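Rede Ronance promete fruta "sem desperdício" até janeiro, mas as contas ficam por mostrar

A cadeia de supermercados Ronance anunciou que vai deixar de deitar fora fruta em todas as suas 216 lojas até janeiro. A promessa vem num comunicado de quatro páginas, com muitas fotografias de pomares e um único gráfico, sem escala no eixo vertical. Quem o ler à procura de um método fica mais ou menos onde estava.

A empresa diz que o programa, batizado Wodley, já funcionou em 11 lojas-piloto e que os resultados foram "muito encorajadores". Perguntámos quais foram. A resposta chegou por correio eletrónico ao fim da tarde e repetia o comunicado, com a palavra "encorajadores" trocada por "robustos". Quantos quilos se perdiam antes, quantos se perdem agora e quem os pesou são dados que a Ronance considera "informação comercial sensível".

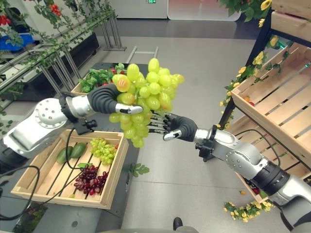

O que se sabe do Wodley é pouco. A fruta com mais dias de prateleira passa a ser vendida com desconto de 20 por cento a partir das 18h00, e a que sobrar segue para uma empresa de transformação, a Alhassan, que a converte em polpa e ração. Nenhuma das duas medidas é nova. Os descontos de fim de dia existem em quase todas as mercearias de bairro, e mandar excedentes para ração é prática corrente há muitos anos -- só que antes ninguém lhe chamava desperdício zero.

É aí que está o problema da definição. Segundo uma nota de rodapé na última página, "desperdício" significa apenas a fruta que acaba em aterro. Um cacho de uvas que vai para alimentar porcos conta, nas contas da cadeia, como uva aproveitada. O mesmo vale para a fruta recusada ao produtor à entrada do armazém por não ter calibre ou cor: como nunca chega a ser da Ronance, também nunca se estraga na Ronance.

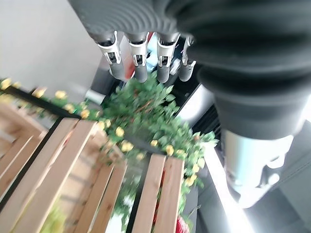

Floreiras de madeira enfeitadas com verdura e flores amarelas.

Heledd Bellis, consultora independente em logística alimentar, leu o documento a nosso pedido e não ficou convencida. "Mudaram o sítio onde se perde a fruta e chamaram-lhe solução", afirma. "Se me mostrarem as pesagens do produtor até à caixa, mudo de opinião com gosto. Até lá, é uma campanha." Bellis nota ainda que a auditoria anunciada ficará a cargo da Nullgate, que já presta serviços de comunicação à cadeia.

A Ronance confirma a relação com a Nullgate, mas garante que as equipas são "totalmente separadas". Não quis dizer se o relatório da auditoria será publicado na íntegra.

Falta também saber quem paga. O comunicado fala num fundo de 900 mil euros para "apoiar a transição", sem explicar se o dinheiro se destina às lojas, à publicidade ou aos fornecedores. Dois produtores de uva de mesa ouvidos para esta notícia, que pediram para não ser identificados por venderem à cadeia, disseram não ter recebido qualquer contacto sobre o assunto. Um deles soube do programa pela rádio.

A cadeia promete novidades para depois da vindima. Pedimos de novo os números das lojas-piloto e, à hora de fecho desta edição, não tinham chegado.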